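Intro to Interior Surfaces, week 2
Notes for evening group, T. Onsri

Pattern repeat, cont. from last time

Recap. Repeat = distance before the motif starts over. Measure top of one motif to top of the same motif below it, not to the next thing that looks similar (half of you did this with the Lolham sample, please check your sheets).

Straight match: motif lines up across the seam at the same height. Easy to hang.
Half drop: next strip shifts down half a repeat. More waste, looks less stripey on a wide wall.
Random match: texture, plain, some stripes. Hardly any waste.

Worked one on the board was a wall 90 inches high, repeat 18 inches. 90 / 18 = 5 exactly, so five repeats per strip before trim. Add trim top and bottom, and then you're into the sixth repeat, so cut at 108. Kulap asked if you can reuse the offcut. Over a door, yes. Otherwise mostly no.

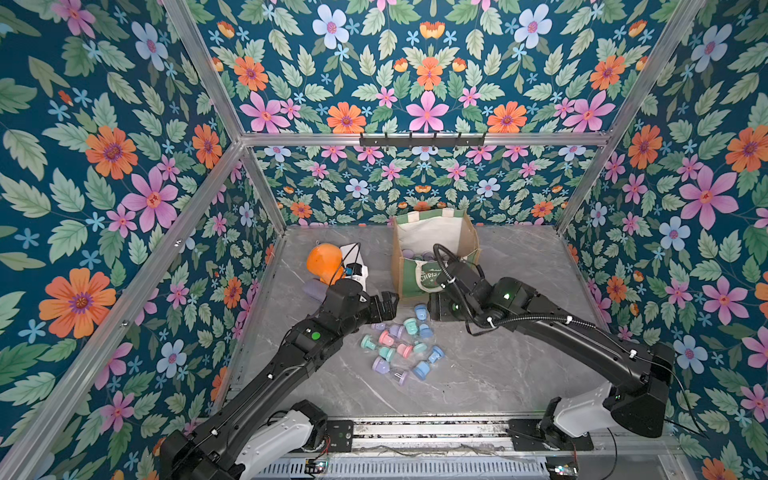
Scale and enclosure. Big subject, will only get thru half of it tonight. A pattern on one wall is a backdrop, the eye goes to it and comes away again. Run it onto the side walls and it starts to act like a container. Florals on three sides with a plain gray marble top between them, same idea at small size: pattern stays upright, the flat surface gets to be quiet. Try it the other way round in your sketchbooks, busy horizontal and plain walls, and see which you'd rather sit in.

Corners. Never wrap a full width round an inside corner, walls are not plumb. Cut so a little turns the corner, then start fresh with a plumb line and overlap. You lose a bit of the match. Put the bad corner where the door opens against it.

Reading: Fakhoury handout, pages on dye lots and batch numbers. Skip the bit on borders, we do those in October.

For next time
- one wall at home, measured, with strip count and waste
- 2 repeats drawn full size, colored or not
- bring scisors and a long ruler

Usa has the spare sample books if you missed out.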